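Alert tuning: read the small print before you clap

Another quarter, another vendor promising to end alert fatigue. Tokside has been doing the rounds with its new triage add-on, and Hacer Yaman from our monitoring desk sat through the demo so the rest of us didn't have to. Her notes run to a page and a half. The word "effortless" appears on nine slides.

The pitch goes like this. You point the add-on at your log store, it learns what normal looks like, and it quietly closes the alerts that don't matter. In the demo, a queue of 1246 open alerts shrank to 2 while the presenter drank his coffee. Very nice. What we weren't shown was the other 1244, and when Hacer asked whether any of them had been real, she was told that was a great question.

I'd like to hear the great answer. An alert queue can be emptied by anyone with a delete key. What matters is whether the thing that closes an alert can say why, in words an analyst can check at three in the morning, and whether it keeps that reason somewhere after the alert is gone. Tokside keeps it for a limited time on the standard licence. To hold it longer you pay extra, and the price wasn't on any slide.

Lok-yiu Fang has been running the older rule-based filter on the Ota cluster since July and is less gloomy than I am. His view is that most of our noise comes from a small set of badly written rules, a lot of them copied over when we left the Hsiao platform. He switched off the worst of them by hand and the daily count fell from 2000 to 800. That took him an afternoon and cost nothing, apart from an argument with the database team, who liked one of the rules and have now got it back.

So before anyone signs for anything, Pao-chu Chow wants each team to go through its own rules and mark the ones no one has acted on. The sheet is in the shared folder and the deadline is 6th March. Please put a name next to each rule you want kept. "The team" is not a name. If a rule feeds an audit report, say which report, as two of last year's turned out to feed reports that had been dropped.

We have also asked Tokside for a trial on our own data, with a set of known bad events mixed in that they won't be told about. They are thinking it over. Despina Nikolaidis is choosing the events and would welcome suggestions, sent to her directly and please not to the whole list.

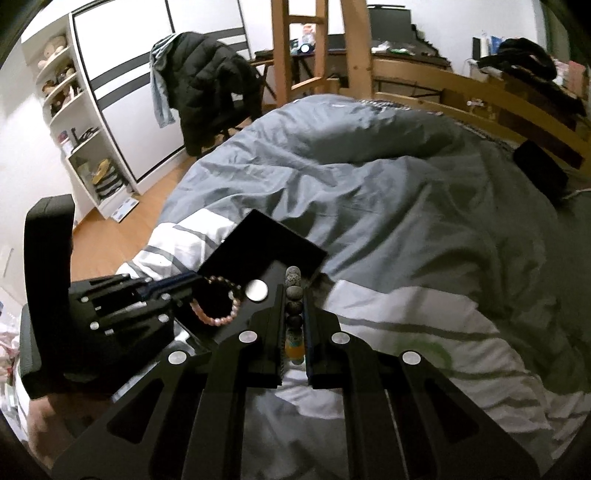
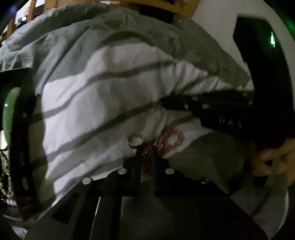 If we cut our own rules first, do we still need a triage tool?

Possibly later, for the alerts that are left. We'll decide once the rule review is done and we have trial results from our own logs, and until then no money has been set aside for it.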